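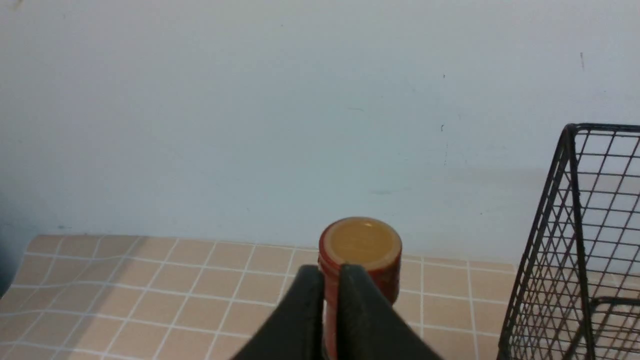 Left end of the table, back edge against the wall.

Tile-print table cover won't lie flat and bottles lean on it

Posted by Ruba Yammine in Kitchen storage and surfaces, 27/05/2026

I keep condiments and a wire mesh basket along the back of a table that sits against a painted wall. The table has a beige cover with a printed grid of white lines, made to look like square tile. It was sold by Terley as a wipe-clean cover and arrived folded in a flat packet. Most of it behaves. At the left end the grid lines go wavy and the sheet lifts a little at the edge, and I have had two narrow bottles go over there since March.

What I have tried: smoothing by hand toward the edge, leaving a chopping board on it overnight, and pulling the cover tight and clipping it under the table lip. The clips moved the wave 15 inches to the right and then it came back.

I don't want to glue anything to the table, which belongs to the landlord. Two things I need to know. Can a cover like this be flattened permanently without adhesive? And is there a sensible order for putting things back on it, given that the containers are all different heights and weights? The tall glass ones are the problem. The short wide ones stay put.

Vendula Vrabec

A ripple in printed sheet is usually one of two faults, and the treatment differs.

Fault one is fold memory. The line of the ripple is straight and follows a crease from the packet. Take the cover off, roll it printed side out around a cardboard tube, opposite to the direction it wants to curl, and leave it in a warm room for 39 hours or longer. No iron. If it must be heated, use a hair dryer on low from the back, keep it moving, and let the sheet cool under something flat before you touch it again.

Fault two is excess length. The sheet is slightly longer than the run it has to cover, so it is held at both ends and rises in between. Clips make this worse. Your wave traveled when you clipped it, so I would look at this one first. Slide the cover forward until there is a finger's width of clear table between it and the wall, remove everything, and see whether it settles. If it does, trim the back edge. Cut along a printed line with a steel rule and a fresh blade, over scrap board and well away from the table top. The printed grid is not always square to the sheet, so measure from the front edge at both ends before cutting.

For hold without glue, use a non-slip underlay, the open mesh kind sold for rugs. Gredeo do one in a roll 28 inches wide. Cut it smaller than the cover on all sides so it doesn't show. Double-sided tape of any sort will leave residue on varnish, including the tapes marked removable.

Wipe both surfaces and let them dry before laying the cover back down. Crumbs under a thin sheet produce small bumps that look like bubbles and don't respond to any of the above.

Marcela Gajdoš

just put heavier stuff on it. mine flattened by itself after a month

Libor Jelínek

Agree with Vendula on the underlay. On the second part, sort by base width against height and ignore the contents.

Stable anywhere: short cylinders with a lid nearly as wide as the body. These can go at the edge or over a slight rise.

Stable on flat ground only: glass bottles with a neck. A full 500 mL bottle of soy sauce is fairly steady, then gets less forgiving once it is low, when the glass is most of the weight. Dark glass also hides the level, so pick it up and check.

My own row is set back a hand's width from the front edge with labels facing out. I keep dark soy and light soy at opposite ends, having poured the wrong one more than once. If you cook mostly at one end, put the bottles there and the dry goods at the other.

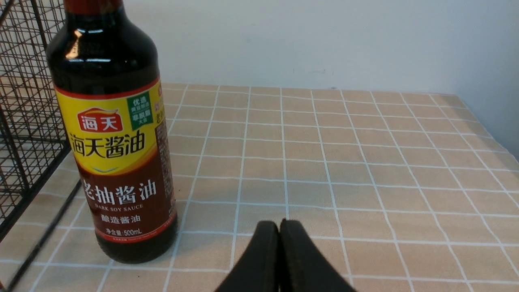
Parveen Minhas wrote that a row of bottles is the wrong layout for a flexible cover in any case, and that glass should go in a tray with a raised lip. The tray spreads the load over the sheet and catches drips, and dark soy leaves a ring on pale vinyl if it sits. She uses a shallow Brutcombe baking tray with a cork liner — the liner matters more than the tray — and wipes the bottle bases once a week.

Ruba Yammine

Moved everything off and slid the cover forward. The wave went down to almost nothing, so it is the length. I will trim the back edge along the grid and order the underlay. Does the mesh need to run under the basket as well, or only under the bottles?

Vendula Vrabec

Under everything, in one piece. A join will show through as a ridge.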